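## Towel tips from the robot club bench

We keep this page for new members and for parents who help on practice evenings. The spring task was household laundry: take a towel, roll it, put it in a basket. Most of what we learned concerns towels and baskets more than code, so a good part of it works at home too.

### Pick towels that behave

Use plain hand towels, all one size and one color. Wash them twice before the first session. New towels shed lint, and lint gets into finger joints. Skip fabric softener. It leaves a coating that makes the cloth slide, and a grip that held yesterday will slip today.

Retire any towel with a loose hem. Raíssa Toledo trims threads with nail scissors before each practice and keeps them in the spares box. Put them back there.

### Roll from the short end

Fold the towel lengthwise once, then roll from the short end. The roll comes out short and thick and stays closed without a band. Rolled from the long end, it bends in the middle as soon as it is lifted.

Press the air out with a flat palm as you go. Leave the last inch of towel underneath when you set the roll down.

### Basket

A plastic basket with small holes in the sides is better than a solid tub. Damp towels dry in it, and it weighs little enough for one person to move between runs. Put two strips of rubber shelf liner under it so that it stays put on a wood floor. 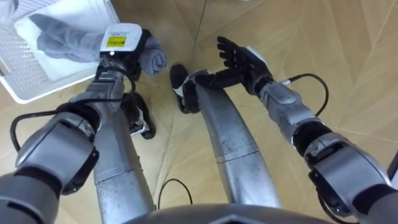 Stop filling at two thirds. Once cloth is piled up to the rim, the next roll tips off the heap and lands on the floor. For drills we start with one towel already inside, laid in loosely, which gives the next one something soft to land on.

Mark the corners of the basket with painter's tape. Use the low-tack kind and pull it up the same evening. Tape left on our floor through June took some of the finish with it, and Neusa Brito spent an afternoon with mineral oil and a rag getting the residue off.

### Cables and floor

- Sweep before you power anything up. Grit under a foot scratches wood.
- Walk the floor once and look for cable loops. Slack goes behind, never between the feet.
- Leave enough slack at the elbow for a full reach. Test it by hand with the power off.
- Wipe finger pads with a barely damp cloth every 50 grips. Let them dry before the next run.

### Keeping a log

Write down every attempt, including the ones you would like to forget. Welington Cavalcanti ruled a notebook into columns for towel, roll, grip and drop, with 16 lines to a page. It is faster than the spreadsheet and it survives wet hands. We aim for 200 logged attempts before anyone changes the grip settings.

If the roll opens in the air, check how it was rolled before you touch the program. If it drops closed, check the pads.

### Packing up

Shake the towels outdoors and wash them warm. Hang the basket on its hook upside down so it doesn't collect dust. Chargers go on the metal shelf, and the room key goes back to Ademir Seixas.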